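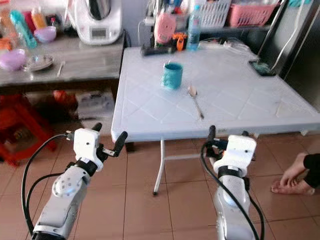
Week 6 handout: Reading the Murnard result
Robot Learning seminar, notes by Decha Rattanakul
Tuesday, June 29, 2021

Read the Murnard paper before class. You can skip the appendix on network size. These notes cover what I think the paper shows, and where I stopped believing it.

The claim

A two-arm policy is trained by imitation on 733 human demonstrations of tabletop tasks in ordinary homes. The authors say it then works in kitchens it has never seen. The headline number is a 100 percent success rate on the "mug and spoon" task. That should make you suspicious right away.

What was tested

Go to the results table and look for the number of trials. It is 10 per kitchen, in 3 kitchens. Ten out of ten is a good day, but a policy that fails one time in ten will still give you a clean run of ten about a third of the time. The authors print no interval. Work one out for each kitchen before class, and say why pooling the kitchens may not be fair.

Next, look at who set up the trials. The same people who trained the policy put the mug and spoon on the table. They say the positions were "varied." They don't say how, and they don't give a list. If you have ever set up a table for a robot you know how easy it is to be kind to it - the handle goes where the gripper likes it.

Is the kitchen really new?

Partly. The room is new. The folding table came along in the van, and so did the arms, at the same height and the same distance from the table edge. Clutter on the counters and shelves changes from home to home, but the policy never has to reach into it. I would call this a test of new backgrounds. Moving the objects onto the kitchen's own counter would be a harder test, and section 5 puts that off to future work.

The baseline

Tunix was run with its default settings, while Murnard had its settings tuned through most of May. Dobre is cited and never run. The Trandongate group tried to repeat the comparison with equal tuning and got a much smaller gap, though their note is short and has problems of its own (different grippers, for one).

For class

Bring one page. Pick the single extra experiment you would pay for, and say what outcome would change your mind. "More data" will be sent back.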